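Got to the unit before eight this morning with a flask of tea and the budget notebook, and I've hardly sat down since. The big question this month is how many hand-held grippers we can afford for the kitchen-tasks work, and whether the fingers need replacing before we order anything else. Spent the first hour just working, which always helps me think. Open over the table, then in close on the cream lid.

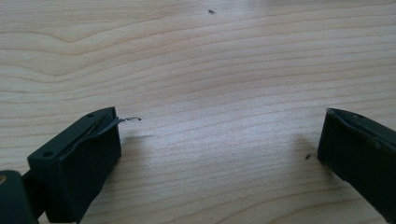
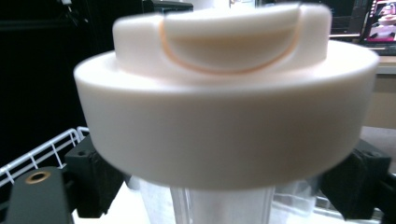 Do we need a second full set of grippers before the summer, or only spare fingers? Spare fingers first, and a second set once the autumn money is in.

I wrote that out in large letters at the top of the page so I'd stop going back and forth on it! Fingers are the part that gets knocked and rubbed all day long, and they're cheap. The quote from Vadel came through at 46 pounds a pair, printed and with the inserts already fitted, against 51 from Wokex, who do include the postage. Vadel want another eight for delivery whatever the size of the order, so for a single pair Wokex win, and for three pairs or more it goes the other way. I'd like four. That makes 192 pounds with delivery and I think I can get it past Marjatta without too much of a fight.

Marjatta rang at lunch, as it happens, and we went through the whole list. She is very good at this. She asked what we'd lose if a body broke tomorrow, and I had to admit we'd lose the better part of two weeks waiting for a new one. So there's now a line for one spare body at 155, to come out of repairs instead of new equipment. I hadn't thought of using that pot at all. It has barely been touched since May.

Then there's storage. Iida Saarinen wants proper drawers with foam cut to shape, and she's found a set from Geltus for 85 pounds that would take everything, cables included. I was all for sticking with plastic tubs but she drew me a plan on the back of a delivery note, with a place for each finger and a corner for the screws, and now I want it badly. It would save us the ten minutes of hunting every morning. Put it down as "would be lovely" with two stars next to it.

Still to sort out:
Ask Vadel how long the four pairs would take
Find out if Duda still sell the small brass inserts loose, in bags
Measure the shelf for Iida's drawers (depth as well this time)
Kitchen things to practise on: lids, cups, something with a handle, nothing made of glass

That last one is the part I enjoy most. A whole afternoon in the kitchen aisle, choosing things by how awkward they are to pick up, and all of it on the budget! I want wide lids and narrow ones, soft tubs, a jug or two. The person on the till will think I'm setting up house.

Iida thinks we should ask for a longer reach on the next bodies as well. She may be right, but a longer body is a heavier body and my wrist already knows when it's four o'clock. I said I'd borrow a kitchen scale and weigh ours tomorrow before we ask anyone for a price.

Sent the order request for the fingers at ten to six. Drawers next month if there's anything left over. Must remember the scale.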